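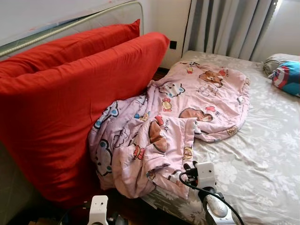

Quiénes somos

Hendia es una pequeña empresa de orden y cuidado del dormitorio. Hacemos camas, doblamos edredones, cambiamos fundas, ordenamos armarios y enseñamos a hacerlo a quien quiera aprender. Nos encanta este trabajo, y lo decimos sin rubor: pocas cosas nos alegran tanto como estirar una bajera limpia y ver cómo se queda lisa de esquina a esquina.

Empezamos en un piso de dos habitaciones, con una plancha prestada y un montón de sábanas que no eran nuestras. Los primeros encargos llegaron de vecinos que se mudaban y querían dormir la primera noche en una cama de verdad, aunque el resto de la casa siguiera en cajas. De aquello nos quedó una costumbre que mantenemos: el dormitorio va primero. La cocina puede esperar a mañana, los libros pueden esperar un mes, pero la cama se hace el primer día.

Qué hacemos

Nuestro servicio más pedido se llama Festia y consiste en poner a punto un dormitorio entero en una visita. Retiramos toda la ropa de cama, la separamos por tejidos y por personas (el edredón de los niños nunca va a la misma pila que el de invierno), ventilamos el colchón y volvemos a vestir la cama con lo que haya en casa. No traemos juegos nuevos ni cambiamos los gustos de nadie. ¿Fundas rojas con una bajera gris de flores? Estupendo. ¿Un edredón rosa lleno de ositos que alguien no quiere jubilar? ¡Pues ese va encima de la cama, bien sacudido y con los dibujos mirando hacia arriba!

El segundo servicio, Comen, se ocupa de los armarios y de lo que se acumula a su alrededor. Los de puerta corredera nos gustan especialmente, porque obligan a pensar por mitades: lo que se usa a diario en el lado que se abre siempre, y las mantas y las almohadas de repuesto en el otro. Si la puerta es de cristal mate, agrupamos también por color, que desde la cama se nota muchísimo. Y luego están los rincones: el hueco entre el armario y la pared, el cartón del último paquete, el colchón de las visitas que lleva allí desde el verano.

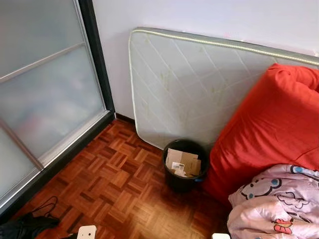

Con los colchones delgados tenemos bastante mano. Se guardan de canto, con una sábana vieja por encima si van a pasar meses sin usarse, y se giran de vez en cuando para que no cojan forma. Las manchas amarillentas preocupan mucho a la gente y nos preguntan por ellas en casi todas las visitas. Solemos probar primero con bicarbonato y aspirador, sin empapar el acolchado, y si la mancha es antigua decimos con franqueza que quizá se quede. Una buena funda y a dormir.

El cartón lo rompemos en trozos pequeños antes de tirarlo y quitamos las etiquetas de envío – llevan nombre y dirección, y más de un cliente nos lo ha agradecido. Va al contenedor cuando nos marchamos.

Los talleres

Desde el 26 de octubre de 2024 damos también talleres, en grupos de 10 personas como máximo. Duran una mañana y se practica todo el rato: la bajera ajustable doblada en el aire, el edredón que se mete en la funda del revés, las almohadas que se apoyan en el cabecero para que respiren mientras se hace la cama. El cuaderno que repartimos, Dubey, tiene 6 capítulos y lo escribimos entre todo el equipo, con discusiones larguísimas sobre si el pliegue de los pies se hace antes o después de remeter los lados. (Después. Pero la página 14 recoge la otra opinión.)

Llevamos hechas 3.581 camas, según la libreta que empezamos el primer día y que seguimos rellenando a mano. Repartimos además unos 1.000 cuadernos entre talleres y visitas, y a veces nos vuelve alguno con correcciones a lápiz. Las leemos todas, y varias han acabado en la edición siguiente, como la idea de sacudir el edredón cogiéndolo por los pies de la cama y la de dejarlo un rato amontonado y abierto antes de estirarlo.
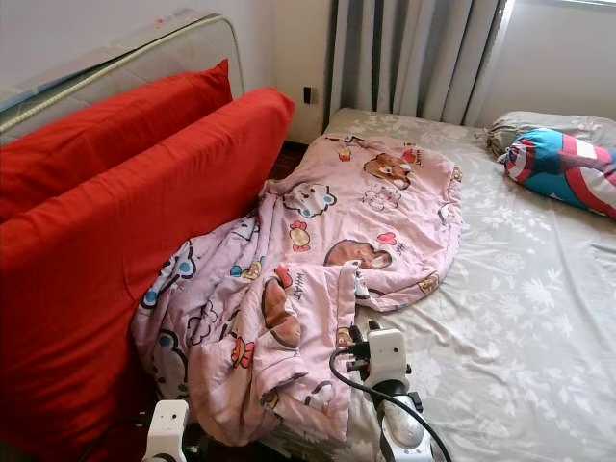

Musa Danladi nos escribió en abril que en su casa el edredón rosa se sigue cayendo por un lado cada mañana, que ha probado el pliegue de los pies de las dos maneras y que «la del capítulo cuatro aguanta hasta que mi hija se despierta». Añadía que ahora la cama la hace ella, con las almohadas rojas siempre al final, y preguntaba si aceptamos niños en los talleres.

Le contestamos que sí, a partir de ocho años y con un adulto al lado. Para los más pequeños estamos preparando una mañana distinta, con fundas de cojín y mantas ligeras. Las fechas se publican en la página de talleres, y para pedir una visita basta con rellenar el formulario de contacto y contarnos qué camas hay en casa y qué armario le quita el sueño.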